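Resources > Talks > Speaker Notes
Overview Modules Pricing Support Contact
August. Prepared by Ha-rang Son, Turkero

SPEAKER NOTES: THE VURNORA SIMULATION SERVICE, TERMS AND FINDINGS

Opening. Thank the host. State that Turkero has no financial interest in Vurnora and paid the standard evaluation fee. Questions are to be held until the section on licensing.

Slide 1. Purpose of the review
Our members asked whether a hosted simulation service could take over part of the early testing now done on physical arms. Vurnora was selected because it offers a trial on the same terms as a paid subscription. The review covered the base service and one add-on, the Koo grasping module. The fleet scheduling product was outside our scope, and I will not comment on it today.

Slide 2. What the subscriber receives
The subscriber receives a browser workspace, a library of furniture and household parts, and a queue for unattended runs. Parts may be uploaded in the usual mesh formats. A subscriber who uploads a part retains ownership of it, and the contract is clear on this point. Pause here. In earlier sessions this was the first thing procurement staff wanted to hear.

Slide 3. How the review was carried out
We submitted 1,846 runs over the trial period. Each run was one attempt by a simulated arm to approach and close on a part. The tasks were drawn from cabinet and table work, as that is where most of our members have open projects. The staff who wrote the tasks did not score them.
Of those runs, 207 were returned with an error before the arm moved. Vurnora credited them to our account without being asked. The error messages were short and in several instances did not name the file at fault. We have asked for this to be corrected.

Slide 4. Setup and training
A new user with some experience of robot programming can expect to complete a first task on the day the account is opened. The written guide is adequate for the base service. The guide to the Koo module still refers to menu names from an earlier release, and members should rely on the help panel within the workspace until it is revised.
Support requests were answered within 24 hours in every case we logged. Weekend requests were not tested.

Slide 5. Geometry and contact
Speak slowly in this section. The service reduces complex parts to simple solids for collision purposes. For plates, posts and panels the reduction is close to the original. For parts with thin lips or deep recesses it can be coarse, and a grasp that passes in the workspace should be repeated on hardware before it is relied upon. The contact settings can be tightened, at the price of a longer run.

Slide 6. Visual quality
The rendering is plain. Shading is flat, and shadow edges break into steps and small teeth, most noticeably along panel grooves. Wood surfaces carry a reasonable grain. Members who intend to train vision models on these views should budget for additional rendering elsewhere. Members who need only to check the placement of the fingers around a post will find the views sufficient.

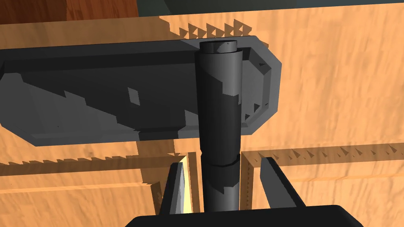

The Koo module permits the operator to set the approach direction and the opening of the fingers before the run begins. Both values are saved with the task and can be copied to another part. We found this useful for families of posts that differ only in length.

Slide 7. Licensing and cost
The tier we evaluated allows some 3,333 runs per billing period. Unused runs do not carry forward. Additional runs may be bought in blocks, and the block price is the same for all tiers. The Koo module is charged per seat.
Take questions on licensing at this point.

Slide 8. Comparison
Sturkutex offers a similar service with better rendering and a smaller parts library. We have not completed a review of it. Please do not offer a ranking if asked.

Slide 9. Recommendation
Turkero recommends the base service for early layout and reach studies. The Koo module is recommended for members whose parts are mainly plates, posts and panels. Other members should request a trial with their own files first. The full scoring sheet is available from my office on written request.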